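Search this forum Advanced search Go

Wood tabletop finish – oil or water-based poly?

millbrook_dad
I'm refinishing a table that gets used hard. It's a light wood top, 60 inches long, and it lives in my garage in Carurstead. The old finish is gone and I've sanded it to bare wood. I want to keep the color as pale as I can. Should I go with oil or water-based poly?

tungandgroove
Water-based, if pale is what you want. Oil-based goes amber the day you put it on and keeps going. I did a desk with it and by the next May it looked like honey. Put on 3 coats of water-based, sand lightly between them, and leave it alone for a few weeks before you set anything heavy on it.

pasturegate
Disagree. Water-based is fine for a bookcase. On a work surface it scratches and then you see every white line. Oil-based is thicker per coat and it hides wear. A little yellow is a fair price.

tungandgroove
That was true of the old stuff. The two-part floor finishes are harder than anything you can brush from an oil can.

pasturegate
They also cost three times as much, and he has one table.

Figueroa_Bench
Neither one. Hardwax oil. I used to have poly on everything and I got tired of stripping the whole top to fix one bad spot. With hardwax you sand the spot, wipe more on, and buff it. Mine is a light tan top with a gray bin on it most days, so I know what gets dragged across these things.

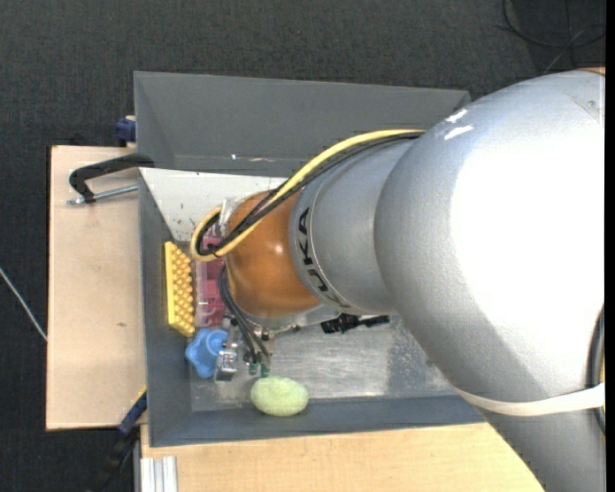
Bin on the tan table.

millbrook_dad
That's the color I'm after. Does hardwax darken it at all?

Figueroa_Bench
A bit, the same as if you wiped it with a wet rag. There's a version with some white in it that cancels most of that. Try it on the underside first.

pasturegate
Hardwax will spot if you leave a wet can or a glass on it overnight. Ask me how I know. I had rings all over a counter in Plakmont and ended up going back to poly.

Figueroa_Bench
Did you give it the full cure time? Mine had 35 days before I used it. I've had water sit on it since then and it wiped off.

pasturegate
I gave it a week. The can said a week.

quartersawn42
Whatever you pick, do the underside too. I skipped it on a 42 inch top and it cupped over one winter. One thin coat underneath is enough.

tungandgroove
Agree on the underside. And what grit did you stop at? If you went past 220, back up to 150 for hardwax or it won't soak in.

millbrook_dad
I stopped at 180. I have scraps from the same board, so I'll try the water-based on one and the white hardwax on the other and put both through some abuse in the garage. I'll post how they hold up.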